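**Grip release fault** (also *late release* or *stuck-pinch fault*) is a failure in two-armed robots in which one gripper stays closed after both have been told to open. It is best known from care robots that fold and unfold wheelchairs, where the two hands hold opposite sides of a fabric seat. If one hand lets go and the other does not, the chair is dragged or tipped toward the closed hand.

## Background

The name comes from a fault report written at Presmont, a maker of care robots, by the engineer Kuldeep Bajpai. The report covered trials at a training ward in Mumville in August, in which a robot was asked to fold a wheelchair beside a bed and then move away. In 9 of 64 trials the left gripper opened late or not at all. In two of those, the base began to back up while the hand was still closed, and the chair fell on its side. No one was hurt.

## Cause

The control software treated the two grippers as a single unit. A signal from either hand was enough to mark the release as complete, and the base was then free to move. Thin, flexible material made the problem worse. A fold of cloth caught between the fingers gave a force reading close to that of an empty hand, so the robot had no second warning that it was still holding on.

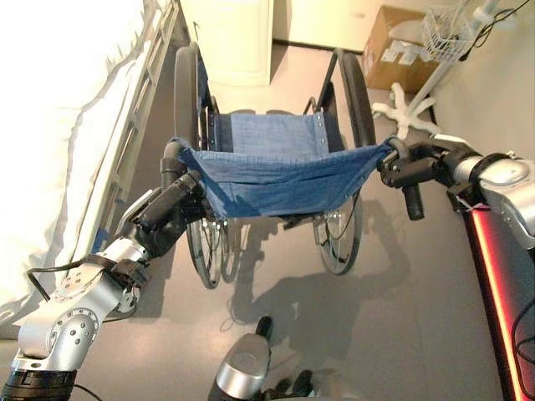 Santosh Vishwakarma, who reviewed the report for the parts supplier Jakubowski, agreed with the main finding but put more weight on wear in the finger joints. Three of the late releases came from the same worn joint - the others did not.

## Prevention

Later software checks each hand separately and locks the base until both report open. It also makes a short, slow test move before driving off, and stops if either wrist feels a pull. Plukoseo, a scheduling program used with the same robots, was changed to hold the next task until this test has passed. Operators are told to use the stop button and open the hand with the manual release, and to keep clear of the chair while doing so. Pulling on the fabric can tighten the grip.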